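# Flasow Control Stack: Frequently Asked Questions

Maintained by Haruto Iwasaki. Last revised March 2021.

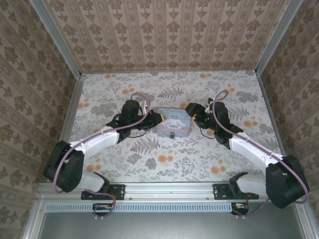 *Two-arm cell with a tin box between the grippers.*

## General

### What does Flasow do?

Flasow is the control and planning layer for two-arm cells. It takes a task file, builds a world model, plans motion for both arms together, and streams joint setpoints to the motor drivers. It also writes the logs. It does not train policies. Policy output can be fed in as setpoints (see "Can I bypass the planner?").

### How is it related to Dravitance and Clindia?

Dravitance is the driver package. It owns the serial ports and nothing else should open them. Clindia is the log viewer. Flasow sits between the two and can run without Clindia.

### Which operating systems are supported?

Ubuntu 18.04 and 20.04. The planner builds on macOS for offline work, but Dravitance does not, so you can't drive hardware from a Mac.

### Do I need a real-time kernel?

No. The setpoint loop tolerates normal scheduling jitter. If you run the planner and a perception model on the same machine, pin the loop to its own core with `--loop-core`.

## Setup

### Both arms are detected, but left and right are swapped. How do I fix this?

The ports were enumerated in a different order at boot. Do not swap the cables. Run:

```
dravitance ports --identify
```

One gripper will open and close. Answer `left` or `right` when asked. The result is saved by board serial number, so you only need to do it again after replacing a board.

"Left" means left as seen from the rail side, looking into the workspace.

### Where is the world frame?

At the midpoint between the two arm bases, on the top surface of the rail. X points into the workspace, Y points left, Z points up. Version 1 put the origin at the left base. Task files written for version 1 need to be converted with `flasow migrate`.

### Do I have to measure the spacing between the bases?

Yes. Enter the center-to-center distance in `cell.yaml` under `base_spacing`. The kinematics for each arm are correct without it, but every two-arm motion will be off by the error in this number. Measure after the bracket screws are tight.

### Should I model the walls?

Yes, as planes. The planner checks links, motor housings and grippers against them. It does not check cables. A loop of cable standing above the forearm can reach well outside the link geometry, so add a cable margin:

```
collision:
 wall_margin_mm: 13
 cable_margin:
 enabled: true
 links: [upper_arm, forearm, wrist]
```

The cable margin inflates the listed links on the side where the cable is routed. Set the side in the arm profile.

## Perception

### The object detector works on a plain surface but fails on a patterned mat. Why?

The default segmenter was tuned on plain backgrounds. On a printed mat, high-contrast motifs produce small false regions, and a pale object can lose part of its outline. Two changes help most:

1. Capture a background reference with the workspace cleared and the arms at home, then set `segment.mode: background_diff`.
2. Raise `segment.min_area` until the false regions disappear. Check that your smallest object still passes.

Recapture the reference if the mat moves. A shift of a few pixels is enough to bring the false regions back.

### Does patterned wallpaper affect anything?

Not the segmenter, if the region of interest is limited to the floor. It can affect feature-based camera calibration, usually for the better. Repeating patterns are the exception. Evenly spaced identical ornaments give ambiguous matches, and the solver may settle one repeat away from the right answer. If the reported residual is low but the overlay is visibly offset, mask the walls and solve again.

### Can I use the artwork on a box to find its orientation?

Yes, with `pose.source: template`. Supply a flat, front-facing crop of the printed side. The template matcher needs most of that side to be visible. When the grippers close in from either side, they may cover part of it, so the last good pose is held once either fingertip is within `pose.freeze_distance` of the object.

### Are colored fingertips required?

No, but they are supported. If `tips.color` is set, the tracker uses the tips to correct the hand-eye estimate between tasks. Orange print on the mat will confuse it when the tips are a similar color. Limit the search window with `tips.window_px`, or turn the feature off.

## Planning and control

### Why do the arms mirror each other before a two-sided approach?

The planner seeds both arms with mirrored joint values and then optimizes them together. Mirrored seeds converge faster and tend to leave the elbows on the outer sides. The final poses do not have to be symmetric. To use independent seeds, set `seed: free`.

### Planning fails with `E53: CONTACT_UNSYNCED`. What does it mean?

The two grippers were predicted to touch the object too far apart in time. On a light object, the first contact pushes it out of position before the second arrives. Reduce the approach speed, or increase `sync.window_ms` if the object is heavy enough not to slide.

If the error only appears on one task, check the object width in the task file first.

### Can the grippers touch each other?

Not by default. Gripper-to-gripper contact is a hard constraint. For handovers, declare an `allow_pair` block with a start and end step. The block is ignored outside those steps.

### What happens if one arm faults?

Both stop. The healthy arm holds position with torque on. The faulted arm holds if its drivers still respond; otherwise it goes limp. Keep clear of the space under the links when clearing a fault. After clearing, both arms must be homed before the next plan will run.

### Can I bypass the planner?

Yes. Send setpoints to the `/raw` topic. Joint limits and speed limits still apply, but collision checks do not. Raw mode times out after 2 seconds without a message and the arms hold.

## Logs and known issues

### What is logged?

Joint positions, setpoints, motor current, planner decisions, and camera frames if `log.frames` is on. Logs from before February used a different timestamp base. Clindia reads both formats, but it will not merge them on one timeline.

### Clindia shows a step in wrist current halfway through each move. Is this a fault?

Usually it is cable drag. Plot wrist current against wrist angle. If the step appears at the same angle every time, look for a tight section between the last cable clip and the wrist. If it follows time and ignores angle, report it.

### The Imai gripper profile reports the wrong closed width.

Known issue. The profile assumes bare fingers. If you have fitted tips, measure the gap at full close and enter it as `tip_offset`. A fix is planned, no date yet.

### What should a bug report contain?

- Output of `flasow version --all`
- `cell.yaml` and the task file
- The log, trimmed to the failing step
- Whether the failure repeats after homing

Please attach the log as a file. Pasted logs lose the binary header and can't be replayed.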